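Odera Residents' Newsletter
2025-06-30

Washbasins and vanities: what to check before you fit one

The ground floor washroom work at Odera is the next job on the list, and several of you have asked how to go about replacing a vanity in your own unit. Muthoni Gachanja has fitted a fair number of them over the years and went through the main points with me last month. I have written them up here in the order she gave them.

Start with the measurements. You need the width of the wall, the depth from the wall to wherever the door swings, and the height of the water supply and the waste pipe. Write down all of them before you look at a single catalog. Most of the calls Muthoni gets are from people who bought a unit they liked and then found the waste pipe came out of the wall right behind a drawer. A drawer can be notched to clear a pipe, but it is fiddly work and you lose a good part of the storage.

Next, the basin. A rectangular basin gives you more usable room than an oval one of the same width, and it is easier to wash something large in it, such as an oven tray or a pair of muddy boots. The flat bottom is the drawback. Water does not run off as fast, so soap and toothpaste tend to dry in the corners. Wipe it down once a day and you will have no trouble. White basins show everything. Some people count that against them, but I would sooner see the dirt.

Dark countertops have come up a lot in the requests this year. They look good beside a white basin, and black faucets are easy enough to find now. If you have hard water, and everyone in this building does, the lime will show as white rings around the base of the faucet. Dry the area with a cloth after use. Do not use a scouring pad or anything gritty on a black finish. Selorm Quartey tried a mix of vinegar and water on his and it took the rings off, but check the maker's leaflet first, as some finishes do not take well to acid.

Faucet height matters more than people expect. If the spout is too low you cannot get a glass under it. If it is too high for a shallow basin, the water splashes over the front edge. Hold a tape measure upright in the basin at home and see what you are used to.

Before you fix anything in place, set the whole unit where it is going to stand and use it dry for a few minutes. Lean over it as if you were washing your face. Reach for the faucet and for the back corners. If the top feels low in the shop it will feel lower at six in the morning. Two people of different heights should both try it, and if they can't agree, go with the one who gets a bad back.

Floors come after that. Marble-patterned tile is what most of us have, and it is harder than it looks to keep the joint between the tile and the cabinet clean. Put down a bead of sealant once the cabinet is in its final position. Leave it overnight before you mop. Keep power strips and extension leads well away from the basin while work is going on, and unplug them before the water is turned back on.

On cost, Muthoni's advice is to set aside 300 dollars for a plain single unit with the basin included, and another 150 if the pipes need moving. Shutoff valves are extra. If yours are the old kind with the round handle, replace them while the wall is open. It adds less than an hour to the job, and the old ones seize.

A few practical matters for anyone planning work this summer. The water to the east side will be off on the first two mornings of August for the valve replacement, so please do not book a plumber for those days. Old units cannot go in the bin room. Erasto Khaemba is arranging one collection for the whole building and needs to know by the middle of July if you have something to go. There is room for 16 items. Basins should be taken off the cabinet and drained, and any loose hardware put in a bag and taped inside the door.

Magdalini Margaritis has a pipe cutter, a basin wrench and a long level that she is willing to lend for a day at a time. Leave a note in her mailbox with your unit number and the date you want them — she would like them back clean.

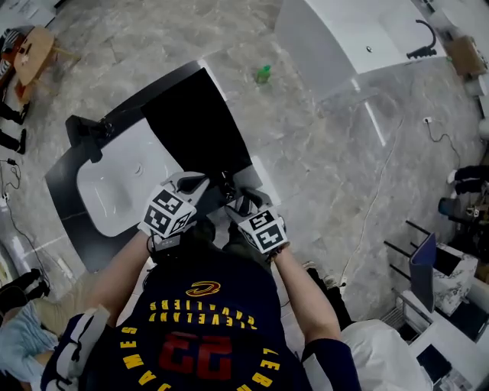 White rectangular basin in a black countertop, with a second white vanity nearby.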